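Print this page | E-mail this page
Reading time: 2 minutes

Section 7: Setting out the sorting blocks

This section covers the Pludeck block set, used on a board instead of in its box. Read Section 6 first if the board is new and has not been oiled.

7.1 Preparing the board

1. Wipe the maple board with a barely damp cloth and dry it along the grain.
2. Lay it flat on the table, long side towards the person who will be sorting.
3. Press down on each corner in turn. If the board rocks, turn it over and try again.

Note – the board weighs 1,300 g. Carry it with both hands and take the blocks off first.

CAUTION: Do not soak the board. The strips are glued and may part along the joins.

7.2 Laying out the blocks

4. Tip the blocks gently on to the board from a low height. Pouring them from the bag marks the wood.
5. Stand the stars and the hexagon with their flat faces up.
6. Spread the blocks so that colours are mixed. A few may touch or lean on one another, but none should be stacked.
7. Leave the near edge of the board clear. Sorted blocks go there later.

Note – the textured faces are easier to grip than the smooth sides. Young children often find them by touch before they name the shape.

7.3 Sorting

8. Choose one rule, colour or shape, and keep to it until the board is finished.
9. For colour, start with green, then yellow, red and blue.
10. For shape, put the stars together first. The triangle and the cube are best left until last.

Lucienne Renaud's colour cards (Tretance, order no. 62) can be placed behind the board as a guide.

CAUTION: Keep spare blocks away from children who still put things in their mouths.

7.4 Putting away

11. Brush dust out of the textured faces with a dry, soft brush.
12. Return the blocks to the bag and store the board on its edge. Replacement parts are listed on page 73.
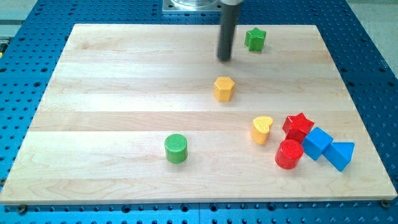 Can the blocks be washed in a dishwasher?

Wash them by hand in warm soapy water and let them dry on a towel before they go back in the bag.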